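Bedding, week two

I've been teaching robots to make beds since February, from my own flat, for a small outfit called Ovlow. The robot itself lives in their workshop. I've met it once.

The target is 475 usable runs. I've done 100 and thrown out more than I'd like. A run is one short job: pull a corner straight, fold the top edge back, smooth out a crease. Then I mess it up and do it again.

Before this I did remote driving for Flanagan, sitting at a desk with a headset and two levers, moving an arm in another building. The delay was small but you felt it, and cloth was hopeless. By the time you saw the sheet slip it had gone. Doing it by hand is quicker and my shoulders ache less.

Mogens Hedegaard looks over my runs and sends notes. His last one said I close the grip too early and lift too fast, and that I should stop using my wrists like a person.

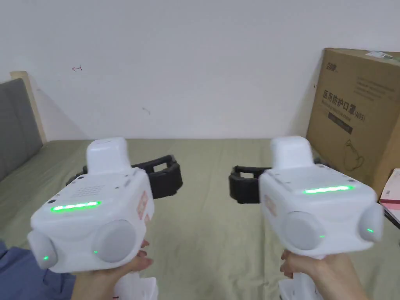
Sheets are harder than towels, and fitted ones are the worst. I start each run with both hands up over the bed and the jaws pointing in towards each other, then go down to the cloth. I check for green on the light bars first. The sage sheet is my favourite of the lot, as the black jaws stand out well against it when I watch the runs back.

Pillowcases are next on the list. Mogens wants them done one at a time, open end facing me, and I still need to buy two more.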